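Wed 7 February

Head-view dropout, second attempt

The first round of this experiment was inconclusive, and I said I would write up the second one whichever way it went. It went mostly the way I wanted, with one result I can't explain yet.

The question is narrow. We train a bimanual imitation policy on demonstrations collected by teleoperation. The policy gets the head camera, both wrist cameras and the joint positions, and it predicts a chunk of future joint targets. When we check which inputs it relies on, the head view dominates nearly everything. That is fine while the arms are far from the object. It stops being fine once the gripper gets close, since an arm can then sit between the head camera and whatever is being grasped. The wrist camera has the useful view at that point and the policy has learned to give it very little weight.

The fix I tried is simple and not new. During training, with some probability, the head image is replaced by a learned placeholder token for a whole chunk. The policy then has to act from the wrist cameras and joint positions alone for that chunk. At test time all cameras are on. Several people have done versions of this with random single-frame masking. Masking one frame at a time did very little for us in October, and my guess is that the temporal context let the model fill in what was missing.

The base code is Gridar, our in-house training stack, and the demonstrations are from the set we call Lombardi. After filtering there are 206 episodes, all of them pick tasks involving thin objects in or near a container. I dropped episodes where the operator paused for a long stretch in the middle of an approach, since those teach the policy to pause too. Action chunk length, optimizer and image resolution were held fixed across all runs.

Thin objects in a wire container are a bad case for the head view in particular. The rods of the basket and the shafts of the utensils look alike at low resolution, and depth is hard to judge from above. The approach also has to be lined up before the fingers get near the rods, because there is not much room to correct after that.

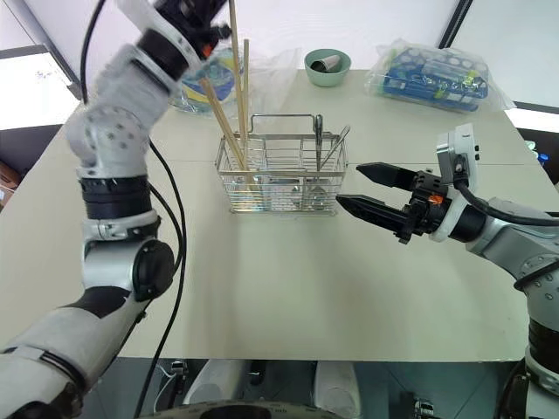
A reader of the October post wrote in to ask whether any of this needs a learned token, and whether zeroing out the head image would give the same result. Their argument was that a black image is already far outside the training distribution, so the network should learn to treat it as "missing" without help. I had assumed the same thing, so I ran it. Zeroing works, but it was slower to converge and the final policy was more sensitive to dark images. My reading is that the visual encoder maps a black image somewhere near real low-light images, and the policy then partly ignores those as well. The learned token bypasses the encoder and avoids the overlap. I have not tested this explanation directly.

Evaluation was 100 trials per policy, with starting positions drawn from a fixed list so that each policy saw the same layouts. A trial counts as a success if the named object is lifted clear of the container and held until the timer ends. Dropping it counts as a failure, and so does moving the container off its mark. Two people scored the borderline trials separately from the recordings and we compared notes afterward.

The policy trained with chunk-level dropout succeeded on 21 more trials than the baseline. Nearly all of the gain came from layouts where one arm crosses the line of sight between the head camera and the target. On open layouts the two policies are close enough that I would not claim a difference in either direction.

The part I can't explain concerns the arm that isn't grasping. In the baseline, the idle arm holds still. With dropout, it drifts slowly during the other arm's approach, then settles when contact is made. It doesn't hit anything, and it doesn't show up in the success numbers, but it is consistent across seeds. One possibility is that with the head view masked, the idle wrist camera is the only other source of scene context, and the policy has learned to move it for a better look. I would like that to be true, which is a reason to be careful with it. A duller possibility is that the loss on the idle arm is just noisier under dropout and the drift is an averaging artifact.

There is a cheap test for this. If I freeze the idle arm at evaluation time and performance drops, the motion was doing something. If performance stays the same, it is probably an artifact. I have the freeze implemented but it needs a full evaluation run, and the station is booked for the Grestar comparison until that finishes.

A few practical notes for anyone trying this.

Mask by chunk and keep the mask fixed for the whole chunk. Resampling inside the chunk brought back the old behavior.

Don't mask the head camera and a wrist camera in the same chunk. I did this by accident for one run and the policy became hesitant everywhere, including on layouts the baseline handles well.

Ramp the dropout probability up over the first part of training. Starting at full strength cost us a seed that never recovered.

Check your image normalization before blaming the method. Mundgate, our older data loader, normalized the wrist images with head camera statistics, and I lost 2 days to that. The runs reported above all use the corrected loader, and I retrained the baseline with it as well. The baseline improved a little from that change alone, so the October numbers should not be compared with these.

Configs are in the usual place under the dropout branch. The evaluation layouts are checked in next to them, along with the scoring sheet. I will add the frozen-arm result to this post when I have it.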